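3.2 Household linen and the bedroom as a laundry site

The first round of the survey covered 600 households in the Vukik district and asked respondents to keep a record of every item washed, dried, folded and put away over a period of two weeks. Earlier work on domestic water use has tended to treat the wash load as the basic unit. A load, however, says little about how long a textile stays in use between washes, or about the hours of handling that follow once the machine has stopped. The diary was therefore organized by item, with separate columns for clothing, bedding and towels.

Of the 600 households, 189 returned diaries complete enough for item-level analysis. Incomplete diaries were most common in homes with children under five, and the estimates for that group should be read with care. Return rates were lower in the Jundow apartments than in the detached homes along Costache Road — a difference that remained after a reminder was mailed in September.
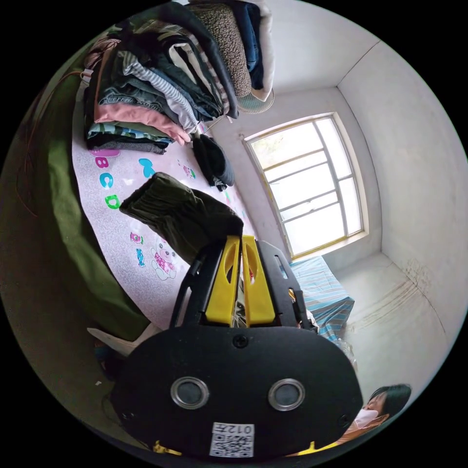

Department of Household Economics and Textile Studies, Hindov Institute

Diary entries were coded by two readers working separately. Where the readers disagreed, the entry was discussed and assigned to one category only. Most disagreements concerned items that had been worn briefly and then returned to a chair, a hook or the end of a bed. Respondents did not regard these items as clean, yet they did not place them with the dirty laundry either. We refer to them below as items in holding.

Items in holding appeared in every type of household. They were mostly outer garments: trousers, sweaters and light jackets. Underwear and socks almost never entered this category. The length of time in holding varied with the amount of storage in the home, and households without a hallway closet kept such items in the bedroom for longer. In 43 homes the diary was followed by an interview, and respondents in these homes often described the bed as the place where decisions were made about what to wear again and what to wash.

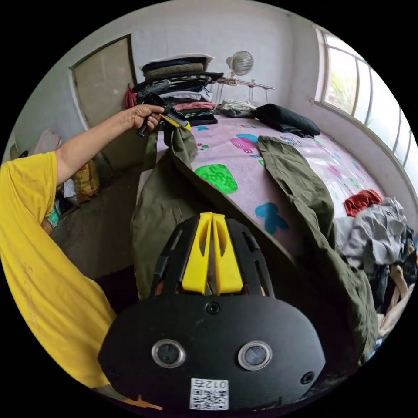
The interviews also showed that sorting and folding were seldom done in a single session. Respondents began the task, left it for a meal or a phone call, and came back to it later in the day. Thursday was named more often than any other weekday as the day for changing sheets, although few respondents could say how the habit had started. Several had grown up in homes where one day was set aside for washing, and they had kept the day while giving up most of the routine that went with it.

Figure 4. Garment handling on and near the bed.
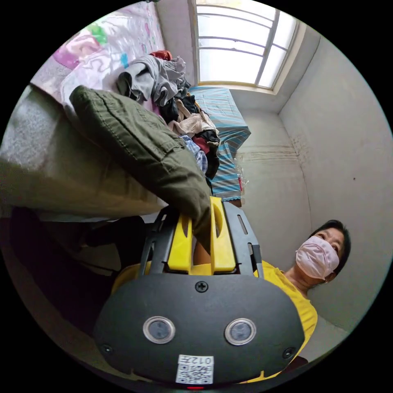
Weight per item proved to be a better predictor of drying time than fiber content. Items with several layers of cloth at the seams and pockets were reported as slow to dry, and respondents were more willing to place them in holding than to wash them after one use. Cargo-style trousers such as the olive-green pair in Figure 4, with stitched seams and a pocket flap, belong to this class. They were folded in some homes and hung in others, and the choice had no clear relation to the age of the wearer. Shirts, by comparison, moved quickly from use to wash and made up the largest share of clothing entries.

A second round is planned with a target of 2000 households. The diary will be shortened to one week, and the holding category will be printed as its own column so that coders no longer need to infer it from written remarks. Bedding will be divided into fitted sheets, flat sheets and covers — the first round combined them, which made it impossible to compare replacement rates.

3.3 Limits of the diary method

Self-reported diaries are open to error in both directions. Some respondents may have washed more often than usual while the record was being kept, and others may have left out small loads done by hand.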